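4.2 Double Grasps on Knit Garments 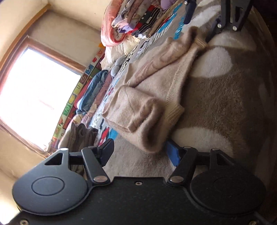 Figure 3. Folding of a knit sweater on a plush blanket with two grippers.

The most frequent fault in the Gidow folding trials was the double grasp, in which a finger closes on the garment and on the surface beneath it at the same time. Of the 237 folds attempted, 52 ended in a fault stop, and the double grasp was the recorded cause in most of these. Hard tabletops produced few such events. Soft surfaces were a different matter. In Figure 3 the fingertip pad at the right of the nearer gripper is at the lower edge of a folded section, and the short, dense pile of the blanket lies directly under the knit. A pad that goes slightly too low in this position takes up pile along with the sweater. The Jeno controller reads grip width only, and a thick knit held alone gives nearly the same width as a thin knit held with blanket pile. The fault was therefore detected late, when the arm had already begun to lift and the load exceeded the set limit.

A second problem followed from the first. When one arm stopped on overload, the other continued its motion until the stop signal reached it. In two trials the garment was stretched between the grippers during this delay, and a side seam opened in one of them. No person was within reach of the arms on either occasion. The incidents were nevertheless entered as safety events under the Trirkident procedure, and trials on soft surfaces were suspended.

Both arms now share a single stop line, and the lift begins with a short slow phase in which the load is compared with the known weight of the garment. The revised sequence was run for 79 further folds on the same type of surface. Double grasps still occurred, but each was caught in the slow phase and the garment was released. Rib-knit hems remain difficult to grasp cleanly and are treated separately in Section 4.3.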